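Household Waste Sorting

Reading time: 2 min

Home | Topics | Home and Living | Waste | Print

Household waste sorting is the practice of separating the waste of a home into several groups before it is collected. The usual groups are paper, glass, metal, plastic packaging, food waste and residual waste. The last one means everything that can not be put in the other groups.

History

In most towns the waste of a home was for a long time put in a single container. Ash from stoves made the largest part of it in winter, and food remains were often given to animals. When packaging became common, the quantity of waste grew and towns began to look for separate collection. The town of Arkdale began with paper only. Glass was added later, and food waste was added in January of the following year.

Containers and bags

Inside the home, sorting is done mostly with small containers. A lined container is easier to empty, but the bag must be of the correct kind for the group. Many towns do not accept plastic bags in the food waste, even when the bag is sold as compostable. 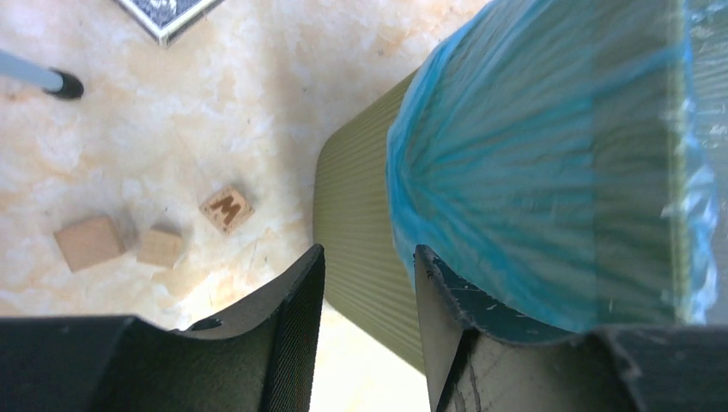
Canan Bilgin wrote to the editors that in her building the rule about bags is printed only on the lid of the outdoor container, where a new tenant reads it too late. Similar complaints are known from other towns, and in Arkdale the rule is now also printed on the yearly calendar.

Collection

Residual waste is collected weekly in Arkdale, and paper every 2 weeks. The outdoor container for one family holds 72 liters. In the district of Clolar, where the streets are narrow, residents bring glass and metal to a shared point instead.

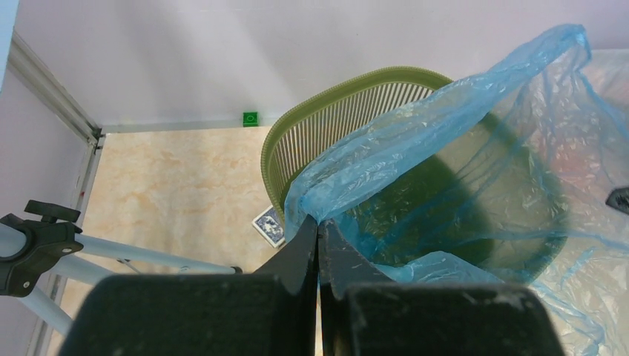 Should glass jars be washed before they are sorted? It is enough to empty them and remove the lid, and the lid goes with the metal.

Criticism

The rules differ from town to town, and people who move must learn them again. The Kaufmann survey asked 30 households in Jornel to sort the same items, and 20 of them put greasy pizza boxes with the paper.

See also: Composting, Deposit bottles, Landfill

Comments (3)

marlow_t: The lid rule is different in my town, lids stay on the jar.

Pia: Please add something about batteries.

greenstairs: What about paper with a plastic window, like envelopes? We always argue about this one at home.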